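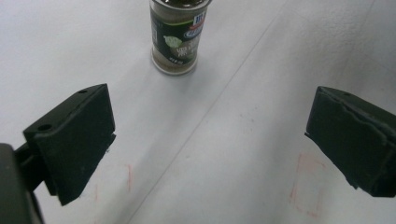 Home Meetings Minutes Members Links

Gruvura Home & Shop Automation Group
Minutes, Oct 11, 2021

Chair: Darren Yeoman. Minutes taken by the secretary, typed up fast, send corrections.

Last minutes approved, no changes.

1. Kitchen chores, where are we

Darren opened. Question from last time still stands: would anyone here let a machine put away their groceries yet. Show of hands, 3 yes. One of the yeses changed to "cans only" after a minute.

Long talk on small jars. Spice jars are the test most people agree on. Smooth sides, small, fall over if you come in crooked. Tall bottles easier for some arms, worse for others. Point made that picking up a jar is old news and the hard part is the cabinet, with the other jars crammed in front of it. Agreed mostly. Somebody said their kids can't do it either.

Pad wear came up. Soft pads grip better but the edges go, then the layers start lifting. Two members glue theirs back down, one says throw them out. No agreement. Darren wants pad condition written down with every set of trials from now on, otherwise we are comparing old pads with new ones.

Marked spots on the table: for and against. For, everybody starts from the same place and the numbers mean somthing. Against, no kitchen has a rectangle drawn on the counter. Decided to keep the marks for the first half of trials and go without for the second half.

2. Drandance trial numbers

Report read out. 300 tries at picking up a small item and setting it down upright, 225 good. Mixed items so don't read too much into it. Failures mostly tipping on release, not on pickup. Asked whether a jar set down upright but in the wrong place was scored good. Answer was yes. Several people unhappy. Darren to ask for a breakdown before we quote that number to anybody.

Time per item not recorded. Should have been.

3. Shop floor

Ruppert visit report. They want bins sorted at end of shift, nothing fancy. Their floor lead told us plainly that a machine doing it slow overnight is fine as long as no one has to stand there. Much more forgiving than a kitchen. Nobody is cooking dinner at 2 a.m. in the parts room.

Sticking point is restarts. If it drops a part and stops, they come in to a half done job in the morning and the day crew does it by hand anyway. Would rather it skip the part and keep going. Discussion whether skipped parts go in a separate bin. Yes, obviously, but who empties it.

Imton quote for the sorting cell came in, too high. Ask again without the conveyor.

4. Laundry

Ran out of time. Towels maybe. Fitted sheets no. Moved to November.

5. Can machines do it yet

Standing item, Darren insists. For the record this month: wiping a flat counter, yes. Putting a jar on an open shelf, usually. Unloading a dishwasher, not unless you stay in the room. Sorting bins, close. Folding, see above.

Objection that "usually" is not a useful word in minutes. Noted. Left in.

6. Other buisness

Room has to be locked by 10, last one out check the side door. Sign-in sheet had 13 names, please write so it can be read.

Actions
Darren: breakdown on the 225, and new trial sheet with a line for pads and a line for time
Secretary: write back to Ruppert re skipped parts
Imton requote: still needs a name against it

Next meeting in November, date to be emailed. Laundry goes first.

Contact the secretary | © 2021 Gruvura Home & Shop Automation Group | Back to top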